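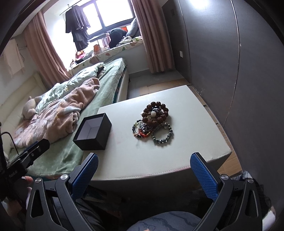 The bracelets live on the ottoman. I learned this within a minute of walking into her bedroom, because I went to sit down on it and was steered, very kindly, to the end of the bed instead.

"Sit anywhere but there," she said. "That's the bracelet table."

It's a nice ottoman too! Cream-white, broad and flat on top, with a stitched seam running along the curved front. She bought it at Galli, the furniture place on the road out of Vostness, and it was meant to be for putting on shoes. That lasted until she dumped a box of bracelets out on it one evening in August to find a particular one, liked how they looked in the window light, and never really gave it back to the shoes.

I'd come to talk to her about small collections, the kind that fit in one box and don't get insured. She makes bracelets, mends them for half her street, and keeps very few. When I asked how many she has made she went and got a notebook, which I loved. The last entry was 680. Most were sold at the market in Skammont or given away, and the ones she has hung on to come out of a plain black box with no lid.

"It had a lid," she said. "I used the lid for sorting beads, then I used it for glue, and then it wasn't a lid anymore."

The inside of the box is a pale gray with some lavender in it, and she told me she likes tipping everything out to get a look at that color. I asked whether the pile gets tangled. It does. She doesn't mind. "Untangling is how I check them. If I have to pull one out from under another one, I've got it in my hand, so I look at the knot. If I hung them all on a nice stand I'd never touch them."

So we talked our way through the pile. The one everybody goes for first is the big one, dark reddish-brown with fat round beads, rough all over. She is a little tired of it getting the attention, I think, but she admits it's the one she wears most.

"It feels like something. You can sit in a waiting room with that on and you've got a thing to do with your fingers." She held it out so I could try, and she's right, my thumb went straight round it like it was looking for something. She strung those on elastic, and she has restrung it more than once. "Heavy beads eat elastic. I tell people that when they buy one and they nod, and then I see them again in the spring."

The gray-green and black one is her favorite to look at. Those beads are glossy where the brown ones are rough, and she told me she spent far too long on the order. "I laid it out one way, and it looked like a checkerboard. I laid it out another way, and it looked like I'd run out of green. Then I left it overnight and moved two beads and it was fine. I couldn't tell you which two."

I asked what she does when a design won't come right. She cuts it up. No ceremony at all, she just snips it and the beads go back in the jar. "People get upset when I say that. They're beads! They'll be something else."

The thin one, small black beads with some yellowish see-through pieces worked in near the top, was a harder job than it looks. The little beads have little holes, and the string she likes best won't go through them twice, so she has to finish it a different way. She explained the knot to me at length and I wrote down "over, under, back through, swear," which I'm fairly sure is not the whole method.

Then there's the red cord one, very bright, with orange-gold details and its loose ends hanging free. I asked if she was going to trim those. I got a look.

"Those are for tying. Leave them long and it fits you, and it fits your sister, and it fits a kid. I had 44 of those on the table at Skammont once and sold the lot by lunch, and then spent the afternoon telling people I didn't have any more of those." She now charges 9 for a cord one and feels she ought to charge more, and hasn't.

Her beads come mostly from Grerkavov, a mail-order outfit she has been buying from for 17 years. She still gets the printed catalog and folds down the corners. She doesn't order much online, she told me, after one bad experience with a color called "smoke" that showed up purple. (She used it anyway. It's in somebody's Christmas present.)

I had noticed some pinkish-red marks along the seam of the ottoman by this time and finally asked. She leaned over and rubbed at one with a fingertip.

"No idea. Could be the cord, could be lipstick, could be me. I've tried a damp cloth and I've tried the stuff in the spray bottle. My daughter says turn it around so they face the bed. But then I'd have to move the bracelets."

What would she tell somebody starting out? Buy fewer beads than you want, she said, and buy better string. Work over something with an edge, or a towel if you haven't got one, unless you like crawling. And wear the first one yourself for a month before you give one to anyone, so it breaks on you and not on them.

Mine is going to be a cord one, I've decided. I left with a length of red cord in my coat pocket and a few spare beads in an envelope, and instructions to bring it back when I get the knot wrong.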